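Clearing a Work Table and Its Catch-All Cup

If you have a big white table in the house, you already know what happens to it. Ours came home from Jadholm the year we moved to Clesidlow, and within a month it held the mail, the tape, and one cup that everybody dropped their little scraps into on the way past. My neighbor Elspeth Moncrieff calls that cup "the table's pocket," and like any pocket it needs turning out now and then.

So let's do the table properly, start to finish. Set aside up to 18 minutes, put the kettle on if you like (I always do), and have these handy: a small tray, a paper bag for trash, two soft cloths, and a bowl of warm water with a drop of dish soap in it.

Start with the big things. Books, chargers, scissors, anything that has a home in another room goes onto the tray, and the tray goes on a chair. Don't walk things back one at a time! I used to do that, and I'd end up in the bedroom folding socks with the table exactly as I left it.

Leave the cup until the rest is off. Then stand it out in the middle, where you have elbow room on every side, and take the scraps from the top a few at a time. Crumpled bits catch on each other and spring out if you pull too quickly, so go gently, and keep one hand on the cup if it's a light one. If yours is handmade and a bit uneven, please don't bang it upside down on the tabletop to empty it. I chipped a lovely one from the Trunley craft fair that way and I'm still sore over it.

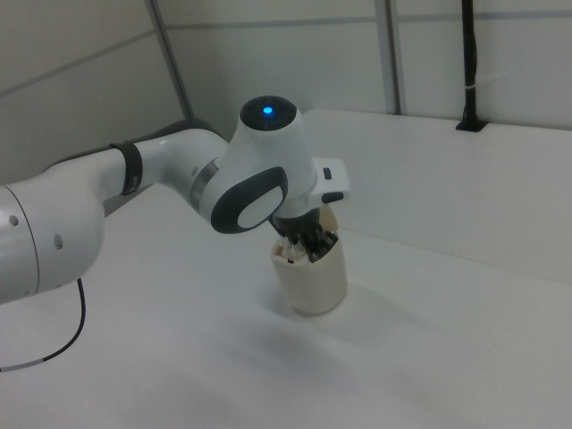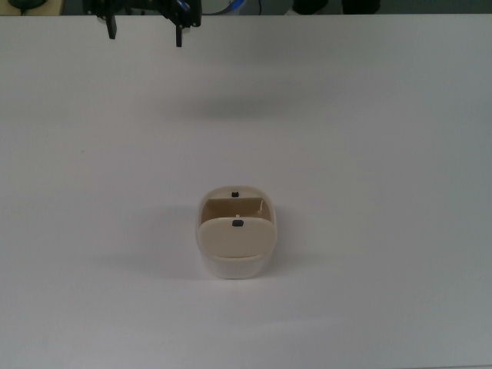 Once you're down to the crumbs at the bottom, tip them into the paper bag and give the inside of the cup a wipe with a barely damp cloth. Let it air dry on its side before you use it again, particularly if it's unglazed.

Now for the tabletop. Wring your cloth out well and begin at the far edge, working toward yourself in long strokes that overlap a little. Go over it again with the dry cloth. White tops love to hide streaks, so crouch down and look across the surface toward a window, and you'll spot any you missed. For a stubborn ring, lay the damp cloth over it for 2 minutes and try again before reaching for anything scratchy.

Last of all, take the tray around the house and put everything back where it lives. Decide what the cup is for, too. Dong-geon Wang, who taught the evening craft class I took at Rees, kept his for paper offcuts and emptied it at 8 every night before he locked up. I manage it every other evening, if I'm lucky, and the table still looks a good deal better than it used to.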